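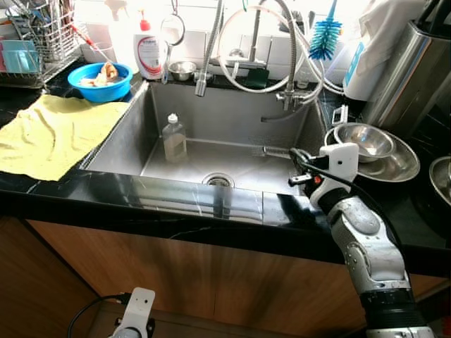 Re: Sink etiquette, and the matter of the sprayer

From: Neelam Agarwal
To: kitchen list
Time: 4:40 pm

Geum-ok Nam wrote:
> Hi all,
> Could whoever used the sink last please say what is in the clear bottle
> with the white cap? It is standing in the basin and I would like to
> wash two trays of jars before the Puner order goes out. I don't want
> to pour it away if it's somebody's brine.
> Also, the long sprayer wand is lying on the bottom again. I thought
> we agreed in September that it lives out of the basin.
> Geum-ok

Geum-ok,

It could be brine. It could also be rice water, diluted dish soap or the last of the Deng people's barley drink, all of which are pale and cloudy and all of which have stood in that sink in my time. I didn't put it there. Please don't taste it to find out. I say this as someone who once tasted one.

My proposal is that it goes on the shelf by the door with a strip of tape saying UNKNOWN, and if it has no owner by 9 tomorrow morning it goes down the drain. The marker is in the drawer with the lids. If the marker isn't in the drawer with the lids, that will be a separate email.

On the wand: yes, we agreed. I have the message in front of me, and six people replied "fine by me," which in this group is practically a constitution. The trouble is that we never said where "out of the basin" was. The ledge has the green sponge and the little glass cup on it already, plus the small steel bowl under the ring hanger, and anything longer than a spoon that you lean back there ends up in the sink sooner or later. I'd like a proper hook. Erkavance sells one for $5 that screws into the underside of a shelf, and I am willing to be the person who buys it, provided I am not also the person who puts it up.

While I have everyone's attention:

1. The pull-down spray head should be left hanging on the left, over the basin. Pointing it at the wall is how the tiles get washed, and so does whoever comes in next.

2. The sponge is for the sink. Dishes get the brush. I can't tell by looking at a dark green sponge how old it is, and I suspect that's why we buy them in that color.

3. No steel wool on the basin walls, please. They have enough fine scratches already. The black counter is fussier still, so wipe it dry when you finish – Cunditz quoted us 170 for a repolish, and that was just the front lip.

4. Slotted strainer stays in the drain. Lentils, Geum-ok, I am looking at nobody.

If the bottle is yours, write back to Geum-ok directly and spare the list. Her trays can have the sink from 5 onward. I'll be in after that with the stockpot.

Neelam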